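Grultine 2 review: a simulator that wants to replace your test lab

Kinga Boros

The pitch for Grultine is easy to like. Train a grasping policy on whatever real data you have, run it through a few hundred rendered rooms overnight, and the simulated score tells you which checkpoint deserves time on the actual arm. The authors, a small group at Eramen, report that sim rankings matched real rankings in 43 of 52 policy pairs. I spent most of February trying to get something close to that.

I didn't. With our own eight checkpoints, the simulator put the two worst in the right place and shuffled everything in between. The one it liked best came fifth on hardware.

Part of my doubt is about the rooms. The package ships with 348 of them, and the furniture and surface textures are swapped at random. Wrist views come out like the one below, and our policies were trained on footage from a fairly dull kitchen.

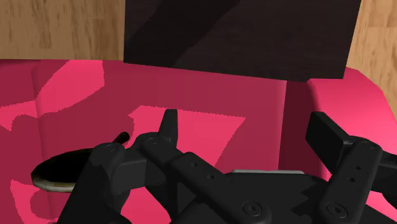 Simulated wrist view in Grultine 2, with the gripper in front of a pink object and wood behind.

The gripper model is good, I'll give them that. Bolt heads, pivots and link holes are all there. But look at the stair-stepped edges between the light and dark pink patches. A vision policy can latch onto that sort of thing, and the paper has no test that would rule it out. It also leaves soft contact to a single friction setting, which I wouldn't trust for cushions or cloth.

Then there's the baseline. Grultine is compared with Cuton at default settings only. I tuned Cuton for an afternoon and it closed almost half the gap on our checkpoints.

Setup is painless and the logs are readable. I'd use it to throw out obviously broken policies before they reach the arm. For choosing between two decent ones, I'm still booking lab time, and I'd want to see the pair count repeated by a group that didn't write the code.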